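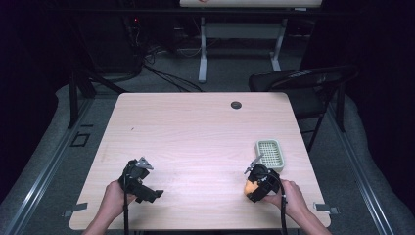

Zamstead Tabletop Group – small items and baskets

README for the basket set

Last edit 29 May 2020, Nusrat Gamage. Replaces the old notes file, please delete your copy.

What this is

Short recordings of small things being picked up off a table and put in a basket, or taken out of one. One table, one item at a time for most of it. The set is called Tevard in the folder names, because that was the name of the shelf where we kept the stuff. Too late to change now.

3000 clips in the full set. 703 of those are the checked part, in the folder called checked. If you only want to try something quickly, use checked and ignore the rest.

Two people have asked if this is the same as Sendora. No. Sendora is the kitchen drawer set, different table, different items, and Xuelian Shi looks after it. Ask her.

The table

Wood-grain top, pale, a bit pink under the lights. Round dark cable grommet toward the far edge. Nothing else lives on the table between clips. There are faint marks and small specks on the top, leave them in if you are cropping or cleaning, people have tried to paint them out and it looked worse.

Wipe down was at the start of each session, not between clips. So crumbs and bits of dust do show up. Not a label, we don't mark them.

The items

All soft or light, nothing with an edge. Names below are the ones used in the label column, spelled exactly like this:

flower_soft – yellow-orange, five round lobes, smooth and matte. Squashes a little when held.
basket_mint – pale green plastic, rectangular, low rounded walls, grid of little square holes in the floor
sponge_plain
cup_small
ball_foam
lid_round

Old files say "flower" or "peach" for flower_soft. Nana Ackah renamed most of them in November but not the ones in the overflow folder. Same item. If you find "flwr" that was me, also the same item.

The flower is the one to be careful with.

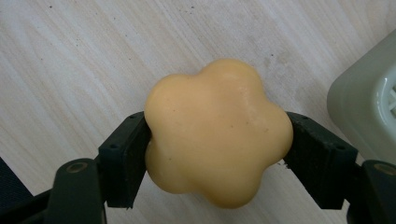

It has five lobes and no real front or back, so we gave up on labeling which way up it is. The rotation column is blank for every flower_soft clip and will stay blank. For everything else rotation is filled in, to the nearest quarter turn, by eye. By eye means by eye – don't train anything fine on it.

Also color. From some angles the flower goes nearly orange at the bottom lobes and butter yellow at the top, and from far off it can pass for a piece of fruit. Two labelers called it an orange. Fixed in checked, not fixed in the rest.

The tasks

put_in: item starts on the table, ends in the basket
take_out: the other way
move_over: item goes from one side of the table to the other, basket stays where it is
hand_across: left to right or right to left, in the air, no putting down
clear: everything off, bare table at the end

clear is the smallest group, 80 clips. We meant to do more. The basket is allowed to be at an angle in all of them, we never lined it up with the table edge and you shouldn't assume it is.

A clip counts as done when the item is resting and has been let go. If it rolled out again after that it still counts as done, but there's a note in the remarks column. Read the remarks column!

Columns

clip, session, task, item, start_side, end_side, rotation, done, remarks, labeler

start_side and end_side are left / right / middle as seen by the person at the table. The middle is anything within a hand of the grommet line. Yulan Bai wrote a longer rule for this, in the docs folder, and if my line and her rule disagree then hers wins.

labeler is initials. XP is Xiaoyan Peng, NA is Nana, YB is Yulan, NG is me. A blank means two people did it together.

Empty table clips

There is a folder called bare. Just the tabletop, nothing on it to pick up, 30 clips. Good for checking the light and the grain before you use a session, the wood looks quite different close up and the bright bands move depending on the hour. Use the bare clip from the same session, not just any of them.

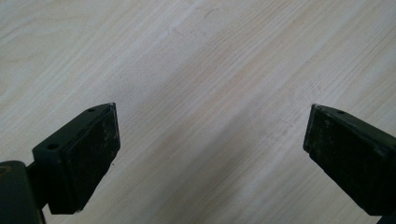
Bare tabletop, close view, nothing held.

Known problems

– Overflow folder has old names, see above
– One session has start_side and end_side swapped the whole way through. It is marked in remarks, not corrected, becuase someone had already used it and wanted it left alone
– cup_small was replaced partway. Both cups are white, the second one is a little taller. Same label, sorry
– A few clips labeled put_in end with the item leaning on the outside of the basket. Should be done = no. Found most of them
– Remarks are in two languages in the early sessions. Xiaoyan is translating as she gets to them

Splits

Split by session and not by clip, please keep it that way. The same item sits in nearly the same spot for a run of clips, and if you shuffle you will get a very nice number that means nothing. Session lists are in splits. Tian used an older list for their comparison so don't expect the counts to match theirs.

Using it

Inside the group: go ahead, no need to ask. Outside: write to Xiaoyan first. If you fix labels send the changed rows back and say which folder, don't send the whole sheet, we had three versions going around at one point and it took forever to merge.

To do

finish overflow names
check the rest of take_out
more clear clips, with two or more items on the table at the start
write somthing proper about the lighting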